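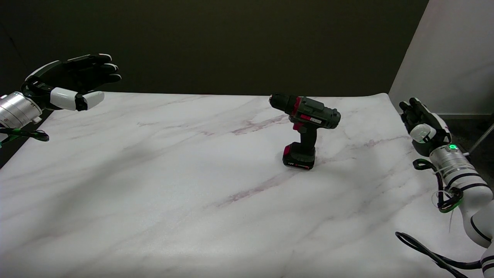 Cordless drill, 12V, on a marble-patterned tabletop.

Posted in May by Marama Harawira

Search products Go

Vuorinen Flaslow motorised building set

The Flaslow is a construction set with beams, pins and gears, for builders who have already made some bigger models and want more mechanism inside. It builds a harbour crane on a wide base. The crane turns, lifts and luffs the boom, all with one motor and a gearbox which you shift by two grey levers at the back.

We opened one set for the shop display and I have built it on Sunday, so the remarks on this page are my own. The first bags are quick. Then comes the gearbox, and there I had to go back 5 steps, as one clutch gear was turned the wrong way around. Please look carefully at the colour of the axle stops in the instructions, the dark grey and the black are printed very similar.

The boom is long and bends a little when the hook is loaded. It does not disturb the function, but the string should be wound evenly on the drum before you put the side panel on. After that the drum is difficult to reach.

Details
Maker: Vuorinen
Series: Flaslow
Beams, pins and panels: in numbered bags
Gears: 88
Height of finished crane, boom up: 27 inches
Motor: one, medium size, included
Battery box: included, batteries not included
Instructions: printed booklet, one
Stickers: one small sheet

Second model
The same parts make also a tower with a lift cabin. The instructions for it are not in the box, you must download them from the maker's site. It leaves over quite a lot of panels. I find it less interesting to look at, but the lift stops by itself at the top floor by a slipping clutch, and this is a nice piece of engineering for children to study.

Will it fit with my other sets?
The pin holes have the usual spacing and we tried them with the Sturkex beams, which go together well. Soltora pins are a bit tighter and need some force to take out again. The motor plug is Vuorinen's own type and does not go into a Sturkex battery box.

Spare parts
Single gears and axles can be ordered through us. Write the part number from the last pages of the booklet, and the colour. String and rubber bands we keep in the store at the counter.

Shipping
The box is large and travels as a parcel, also to rural addresses. Members of our points program receive 3000 points with this set.

Page last updated: May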